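Gripper day again. Left one has been closing crooked since Friday and I finally gave in and took the fingers off.

Setup for anyone new – a pair of hand-held grippers, one per hand, and you do the task with them so the arm can learn from it later. Looking after them is most of my job at Okside now. Not complaining. Much.

So the crooked closing. Loose screw on the finger carriage, plus a bit of grit in the slide. Cleaned it out, dry cloth only, no oil (Ingrid Schumacher oiled hers once and it picked up every hair in Brumness). New screw, dab of threadlocker, left it overnight. Then zeroed both sides. Left read 274 fully open, right read 243. They're supposed to match! Redid the left with the fingers pushed all the way out by hand, then the right, and got them to agree on the third go.

After that I always run the basket check. Ten slow closes on air, then over to the table with real stuff.

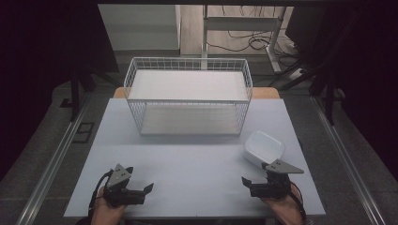 *Both grippers at the table, basket and little white tub out.*

The tub is a pain, which is why I like it. Shiny, rounded corners, and if one finger is even slightly off it skates away from you. I do 100 grabs, swapping hands halfway, and write down any slips in the log. Takes a while. Bring coffee.

Cables next. Mine run down past the wrist and I'd been taping them to my sleeve, wich pulls on the plug every time you reach. Chidubem Chukwu sugested a loose loop and one velcro strap near the elbow – much better, stole it.

Still to do: spare finger pads, and the right plate needs its bolts gone over before the Sillthorpe run in April. More when the pads show up.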